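I went to the Satley open day in May expecting to be bored by noon. My friend Milan Visser had been after me to come, and I only said yes because there was parking (and, fine, sandwiches). The big hall had a glossy welder thing from De Haan doing its dance behind glass, with music and everything. I gave it ten minutes. Then I wandered into the side room where Radis had its two-armed robot, and I stayed until they switched the lights off!

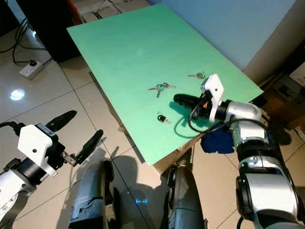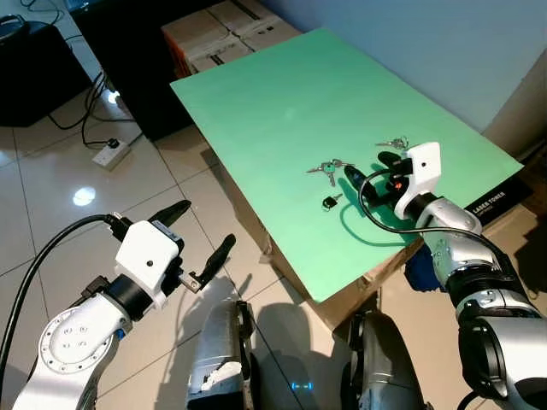
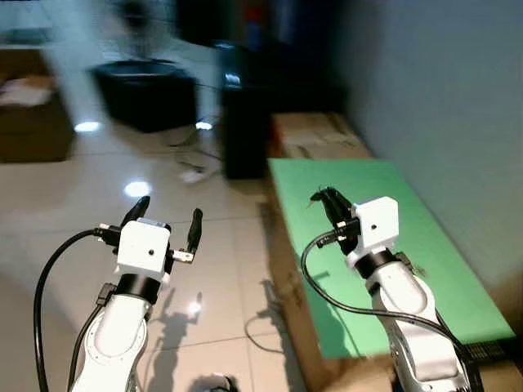
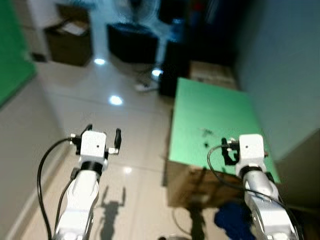
Two arms and a green board on a cardboard box, at the Radis demo.

I think more open days should look like the side room. The welder was impressive the way fireworks are impressive, and I couldn't tell you one thing I learned from it. With the Radis people I could stand close enough to ask dumb questions, and I asked plenty. Why are small things so hard for it? Keys, apparently, are a pain, because metal shines and the shapes never land the same way twice. I lose mine every morning, so I felt for the machine.

My one gripe is with the brochures. Triltutex had a stack of them by the door promising a home helper in every kitchen, and I counted the word "effortless" on the first page and gave up. Come on. I'd trust a company a lot more if it printed how many tries a job took. The young woman running the Radis demo told me they'd logged 412 attempts that month, and she said it the way you'd mention the weather. I liked her for that.

Milan thinks I'm being unfair and that people need a bit of show or they won't come. Maybe so. There were 200 folks in the hall and never more than 30 in our room, so he has the numbers on his side. But I drove 130 miles home thinking about key rings, and I couldn't hum you a bar of the welder's music. I'm going again next year, and I'm heading straight for the side room.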